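3.2 Where containers are put down between uses

The second part of the study dealt with plastic containers and the surfaces they stand on. Most earlier work on household storage looks at the closed cupboard: how full it is, how it is sorted, and how long people take to find things in it. We were more interested in the time a container spends out of the cupboard, standing on a table or a counter, when it is neither in use nor put away.

Households in Granbridge and Hurkgate kept a written log for 18 days. Each time a container was set down outside its usual storage place, the person wrote down the surface, the room, and what was going on at the time. The logs gave 1,540 entries. Of these, 553 named a table as the surface, and the rest were split among counters, floors, chairs, and the tops of appliances. Entries that gave no surface had been removed before this count.

Tables were used differently from counters. A container on a counter was mostly there as part of cooking or cleaning up, and it tended to be moved again within the same entry. A container on a table was more often waiting. People wrote things such as "needs to go downstairs," "lid is missing," or "not sure where this one lives." The last kind of remark came up often enough that we gave it a code of its own (code 7, "no fixed place"). It was more common in the Hurkgate logs, where kitchens were smaller and many households kept part of their storage in a hallway.

Labels were a separate question on the form. We asked whether the container carried a label of any kind, and whether the person had put it there or it had come with the container. Many people had left the maker's label in place for years without reading it. Several had stuck their own label over it. A label near the upper edge was easier to read on a high shelf, but it was also the part people took hold of, and the logs mention corners that had started to peel.

Color and finish came up more than we had planned for. White containers were described as easy to match and hard to tell apart. One person in the Brundberg group, which tested an early version of the form, kept five white bins of the same shape and opened each one in turn to find the right one. Figure 4 shows a white plastic object with rounded corners and a paper label, resting on a light wooden tabletop.
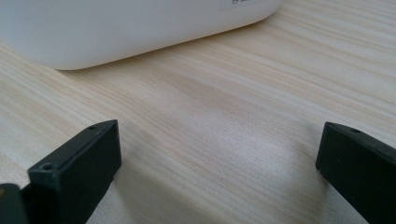 Figure 4. White plastic object on a wooden tabletop. Part of a label is visible near the top.

Rounded shapes had their own problems in storage. People said that rounded bins left gaps when pushed side by side, and that small things fell into the gaps. On a table this mattered less, and the same people said they liked rounded bins better there, as there were no sharp corners to catch a sleeve. Shehata, the smallest group in the study, reported almost no rounded containers, so we left it out of this comparison.

The remarks were coded by Ashraf Belhaj and checked against the original logs in September. Where a remark fit two codes, both were kept. The full list of codes is given in the appendix, and the entries on lids are treated in Section 3.3.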